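Hi all, progress report number 2 on the laundry and drinks corner you're helping us pay for. It's been a good stretch and I've got plenty to tell you!

The big one first: the washing machine. We went with the dark grey front loader in the end (I know a few of you were keen on white) and I'm so pleased we did. It has a lovely soft sheen, a silver strip along the top, and a door opening big enough for a decent load of tea towels and aprons.

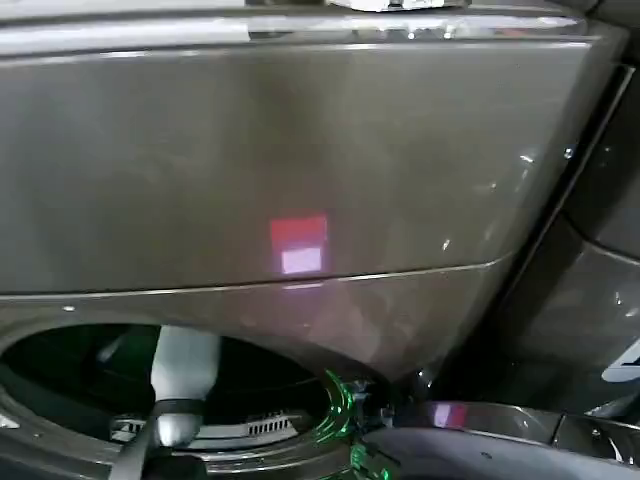

**Brusance, November**

Money so far: $1409 spent out of the $2764 grant. That covers the washer, delivery from Siqueira and the plumber, who came back a second time for the tap and didn't charge us for it. What's left is set aside for a dryer, a folding bench and a bit of paint. I've asked Purska for a quote on the bench and will send it through when it lands.

Now the drinks. The white wire shelves are up along the wall and they're stocked, one colour to a row wherever we could manage it. I fussed over that more than I should have, but restocking is so much quicker when you can see a gap from the doorway. The greens are down low, under the reds, and the yellows went up top. I'd still like price tickets on every shelf, so that's on my list for next month.

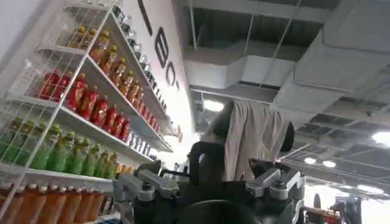 *Bottles on the new wire shelving, Zakine grant project.*

Still to do: the dryer (we need 12 cm more clearance than I'd measured, my fault), the bench, the tickets, and a proper sign for the laundry side. I'd also like your okay to move any paint money we don't use over to the bench. Could you let me know before I order?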